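Wednesday, August 20, 2025

Got home after seven, feet sore. Chaltu had saved me some rice and I ate it standing up at the counter, next to the dishes from yesterday.

Long talk with Corina Stöckli at lunch about whether any of this will be doing people's chores soon. She thinks the shop floor comes first and the house much later. Her reason is that a shop can be arranged to suit a machine. At Plavico they moved the bins, painted lines and told everyone to stop leaving carts in the aisle, and after that the machine could bring parts from one end to the other without help. She doesn't think her mother in Zornitz would repaint her kitchen for it.

I said folding towels looks close. She said towels, fine, but ask it to find the towels first. I've been thinking about that since. When I do laundry the folding is maybe a quarter of it. The rest is checking pockets, matching socks, deciding if a shirt can go another day, and picking up what fell behind the dryer.

In June I kept a list of what I did at home in one evening. There were 12 chores on it. I went over it again tonight and marked the ones I would trust to a machine now, with me in another room. I got to 4, and one of those is the dishwasher, so it hardly counts. Vacuuming is on there with a question mark on account of the rug fringe.

Wiping the stove I left off. Chaltu says I'm too strict and that she would let one try the stove tomorrow if it meant she didn't have to. She may have a point. A job done badly in 30 minutes while you're out is still partly done.

Things to remember: call Bühler about the Cellach order, buy dish soap, wash the gray blanket before the weekend. Corina wants to see my list, so I need to copy it out neatly.

Did the dishes before bed. Took me roughly 5 minutes once I started.

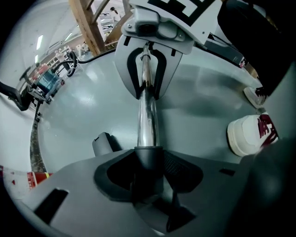
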